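Visit to the Hervieu Automation Workshop, Preltness

Last updated: May 16, 2020
Print this page | E-mail this page

Members of the Monton Technical Association visited the Hervieu workshop in Preltness in January, at the invitation of the Gremier training center, which shares the site. Places were limited to 47, and all were taken. The association thanks both hosts for opening their doors outside normal working hours.

The group was received in the main hall and given a short safety talk before being divided into parties. Each party followed the same route in a different order. The route covered the machine shop, the electrical assembly area, the test room and the handling laboratory on the upper floor.

In the machine shop, staff showed how brackets and mounting plates are cut and finished on site. The workshop completed 187 orders for such parts in its last business year, most of them for small manufacturers in the region. Questions from members dealt mainly with lead times and with the minimum size of an order. The workshop has no fixed minimum, but orders under 300 pieces are scheduled around larger work.

The test room was of particular interest to members from the packaging trade. A palletizing cell was run at reduced speed with its guards closed, and the operator explained the sequence of checks carried out before a cell is released to a customer. The written record of these checks was made available for inspection.

The handling laboratory is concerned with objects that vary in shape and finish – tableware, for the most part. Staff set out cups, bowls and plates on tables and in open bins, and explained how a camera mounted close to the gripper is used to judge the approach to each item. Clear plastic containers were discussed at some length, as reflections from the walls can be mistaken for edges. Members were invited to compare the view from the camera with their own view of the table. Several remarked that the near item in a group takes up a great deal of the picture and can hide much of what stands behind it.

The visit closed with coffee in the training center, where a representative of the workshop described the apprentice program. It currently has five places, and applications are made through the center.

Members who wish to join a second visit should write to the association office. The date will be announced in the newsletter once it has been agreed with Hervieu.

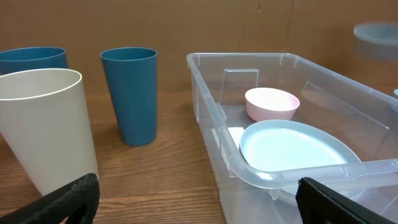 Handling laboratory, Preltness: gripper camera view of cups on the table and dishes in a clear bin.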